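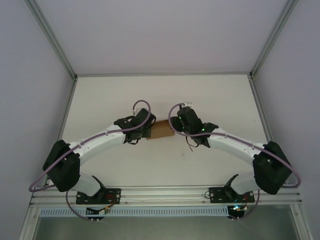
Kleiner brauner Karton auf weißer Tischplatte. Foto: Sismont

Pressemitteilung

Sismont startet in die neue Gartensaison: 287 Sorten, ein neues Heft und endlich wieder die Ivby-Bohne

Colliddale, 6. März 2026

Eigentlich sollte hier ein ordentlicher Pressetext stehen, in der dritten Person und mit Zitat in der Mitte. Ich habe es versucht und nach zwei Absätzen aufgegeben. Also schreibe ich selbst: Ich bin Cameron Bright, mir gehört der Saatgutversand Sismont in Colliddale, und ab heute könnt ihr bei uns wieder bestellen!

Im neuen Sortiment stehen 287 Sorten, fast alles Gemüse, dazu Kräuter und eine kleine Ecke mit Blumen, die ich jedes Jahr gegen mich selbst verteidigen muss, weil ich am liebsten noch mehr Kürbisse aufnehmen würde. Alles ist samenfest. Ihr könnt also im Herbst eigenes Saatgut abnehmen und müsst im nächsten Jahr gar nicht wiederkommen (ich freue mich natürlich trotzdem).

Am meisten gefragt wurde ich den Winter über nach der Ivby. Für alle, die sie nicht kennen: eine Stangenbohne, dunkelviolett gesprenkelt, robust, mit dünner Schale und einem Geschmack, der mich immer ein bisschen an Maronen erinnert. Im vorletzten Sommer ist uns fast die ganze Ernte am Strauch verschimmelt, und das bisschen, was übrig blieb, haben wir komplett wieder ausgesät. Jetzt ist genug da. Pro Bestellung geben wir trotzdem nur eine Tüte ab, damit möglichst viele etwas davon haben. In einer Tüte sind 32 Bohnen, das reicht für eine ordentliche Reihe oder vier Stangentipis.

Neu dabei ist auch die Tomate Hollis, eine gelbe Fleischtomate, spät, aber dafür riesig. Wer sie noch vorziehen möchte, hat jetzt im März genau den richtigen Moment erwischt. Bitte nicht zu warm stellen, sobald sie gekeimt ist - helle Fensterbank, 18 Grad, fertig. Ich habe meine ersten Hollis damals über der Heizung gezogen und hatte am Ende lange blasse Fäden, die schon beim Gießen umgefallen sind.

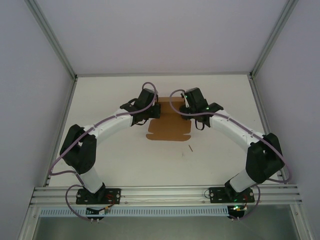 Zum ersten Mal gibt es von uns außerdem ein gedrucktes Heft, und darin geht es vor allem um neue Beete auf altem Rasen. Umgraben mag ich nicht, mein Rücken mag es noch viel weniger, und der Boden hat auch nichts davon. Nehmt lieber Pappe! Brauner Karton, auseinandergefaltet und flach hingelegt wie das Stück hier auf dem weißen Tisch, kommt direkt auf das kurz gemähte Gras, schön überlappend, damit an den Stößen keine Quecke durchkommt. Klebeband und Etiketten vorher abziehen, bunt Bedrucktes ins Altpapier. Dann gründlich wässern und eine gute Handbreit Kompost darauf. Kürbis und Zucchini könnt ihr gleich im Mai hineinsetzen, für Möhren würde ich ein Jahr warten.

Das Heft heißt „Rasen weg, Bohnen rein“ und kostet 12 Euro. Geschrieben habe ich es im Winter am Küchentisch, und ja, das Kapitel über Schnecken ist etwas länger geworden als geplant. Ich habe da Gefühle. Drin sind auch Aussaattabellen für raue Lagen wie unsere, denn in Colliddale kommt der letzte Frost gern noch einmal vorbei, wenn alle schon ihre Paprika draußen haben.

Was ich in dem Heft nur angerissen habe, ist das Thema Mischkultur. Dazu kommen so viele Fragen, dass ich lieber im Garten zeige, wie wir es machen. 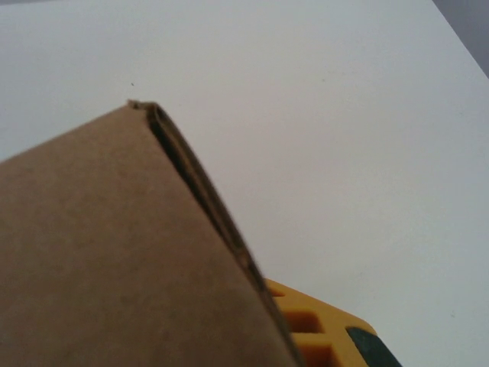 Bohnen neben Bohnenkraut, das kennen die meisten. Aber Bohnen neben Zwiebeln? Bei uns wollte das nie so recht klappen, bei anderen offenbar schon, und genau über so etwas möchte ich mit euch reden. Deshalb öffnen wir im September den Schaugarten hinter dem Lager. Dann hängen die Ivby trocken an den Stangen, die Hollis ist hoffentlich reif, und wer eigenes Saatgut mitbringt, kann es bei uns tauschen. Der Eintritt ist frei. Eine Führung dauert eine knappe Stunde, bei mir erfahrungsgemäß länger, und wir nehmen höchstens 10 Leute pro Runde mit, sonst steht jemand im Mangold. Den genauen Termin geben wir im Sommer bekannt.

Für die Redaktionen: Ein Leseexemplar des Hefts schicke ich gern zu, auch Sortenporträts und Saatgutproben zum Selbstausprobieren sind möglich. Interviews am liebsten vormittags am Telefon, nachmittags bin ich im Gewächshaus und höre nichts.

Pressekontakt:
Cameron Bright
Sismont Saatgutversand, Colliddale

Abdruck honorarfrei, Belegexemplar erbeten.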